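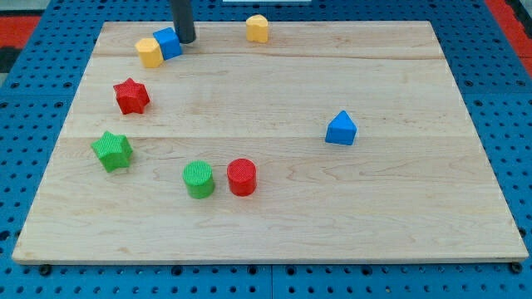 *Erkport, May 2026*

Hello, and thank you for stopping by! These are the notes that go with the Pludow tabletop kit, which we sell from our small shop at Wikar, and with the set of practice recordings that ships alongside it. I've tried to write down everything I'd want to know if the box had just landed on my own bench, so please forgive me if I go on a bit.

## What the kit is for

Pludow is a block-handling kit for people who already have an arm and a gripper and would like something sensible to do with them. You get a maple board, a set of small colored blocks (stars, cylinders, a cube, a house shape with a pointed top and a few rounder ones that are harder to grip than they look), and the recordings. The board sits nicely on a perforated work surface like our blue one, and the pale wood gives the colors plenty of contrast.

## The recordings

There are 2,000 episodes in the full set and 400 in the starter set, and each one comes with a short written instruction, such as:

- `push the blue cube next to the yellow block`
- `move the red star toward the green star`
- `separate the red cylinder from the green cylinder`

Most of the tasks are pushes and nudges. I know picking things up is more fun to watch, but pushing teaches you a great deal about how a block slides and turns, and you can do it with a single finger on the gripper.

## Getting started

1. Set the board flat and check that it doesn't rock.
2. Run `pludow check` with the arm parked.
3. Scatter the blocks by hand – no need to be tidy!
4. Start with `pludow replay --speed 5`, where 5 is the slowest setting, and keep a hand near the stop button.

## Things to know

The recordings all use our own board and our own lighting, so a model trained on them alone may get confused by a dark tabletop. Instructions are in English only for now. We'd like to add Arabic and French in September if time allows.

Support was a little slow during Ramadan this year, and I'm sorry if your message sat longer than it should have. We're caught up now, so do write again if you're still waiting.

## License and contact

Use the recordings for teaching, research or your own products, and please mention Pludow when you publish. Replacement blocks can be ordered one at a time.

Maintained by Bouchra Mansour, Wikar. Open an issue here and I'll get back to you.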